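Notebook | Bench log | Parts shelf | Who has the keys

January 18, 2019

Urkau job, the old Dell. Opened it up again this morning on the slatted table. Lid off, laid on its side, which is how it will now live until somebody needs the space.

For those who missed the last round: Plikdale sent over a batch of retired office desktops and want to know whether they are worth rebuilding for the Goodall reading room or whether we should strip them and sell the metal. Ľubica thinks rebuild. Boris thinks metal. I was told to be neutral and find out, so I have been neutral with a screwdriver.

Order of play, so that I don't do it differently each time and then argue with my own notes:

Side panel first. Two screws at the back, one of which had been replaced at some point in its life by a wood screw. It came out. I've put it in the jar of shame with the others.

Then the drive. It sits in a blue plastic bracket and you squeeze the bracket to get it out. If you are pulling hard you have forgotten to undo the data cable. I pulled hard.

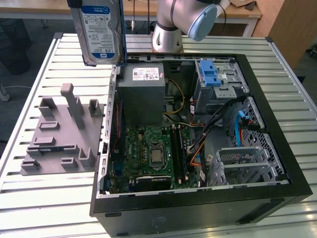
WD Blue, 1.0TB, in its bracket.

A terabyte is more than I expected from a machine that was used for stock letters. Jinfeng's guess is that the original drive died and somebody bought whatever was on offer. Put it on the tester before lunch: no bad sectors, 239 power cycles, and a temperature that never went anywhere interesting. Wiped it after. The wipe took long enough for me to sweep the floor, answer the Josis email and sweep the floor again.

Small matter of the bracket. There are 3 more of these in the drawer and they look alike, but one has a cracked ear and won't hold the drive still. Zdeňka has marked the bad one with nail varnish. Please don't clean it off, Boris.

Power supply tested in place. Fan a bit grumbly on start and then fine. I didn't open it and nor should anyone else. If it gets louder we swap the whole unit, and the spare is under the stairs behind the paint.

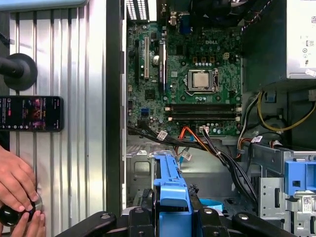
Memory is what will decide this. Plikdale's list says each machine has two sticks fitted, and the list was plainly written by someone who had never met the machines. Both RAM slots on this one are bare, little white latches and all, so either the sticks went for a walk before the van was loaded or they never existed. I've asked Bohumila to go back to them about it, as she can be polite in writing for longer than I can. The processor is still in its socket, so that line of the list holds up.

Price check on memory: second-hand pairs at 100 crowns if we take the lot, more if we dither. We are dithering.

Cables. I want it written down that I did not make this nest. Labels are staying on for now, and the orange SATA lead can go back where it was, as it tested good. Cable ties are in the tin marked BISCUITS. The biscuits are in the tin marked FUSES. I've raised this before.

Dust: moderate. Brush and the small vacuum, no compressed air indoors after what happened in March to Jinfeng's tea.

Still to do on this one:
- coin cell, fit a new one whether it needs it or not
- borrow a pair of sticks from the test box and see if it posts
- if it posts, 90 minutes of memory test with the side off, then the same with the side on
- find a proper screw to replace the wood screw
- write the number on the case in something that doesn't rub off

Ľubica came by at four, looked at it, and said "so it's fine then". Boris came by at ten past and said "so it's scrap". I've recorded both as findings.

If the borrowed sticks work I'm inclined to side with Ľubica for this one machine and say nothing about the rest of the pile until I've had the lids off. Bohumila wants a figure for Goodall before she rings them and I've said she can have one after the memory test and no sooner.

Left the case open on the table overnight. Drive is in the anti-static bag on the top shelf, wiped, label facing out.

2 comments | 0 shares

Workshop notebook, internal. Corrections to Zdeňka Hrnčiar. Back to top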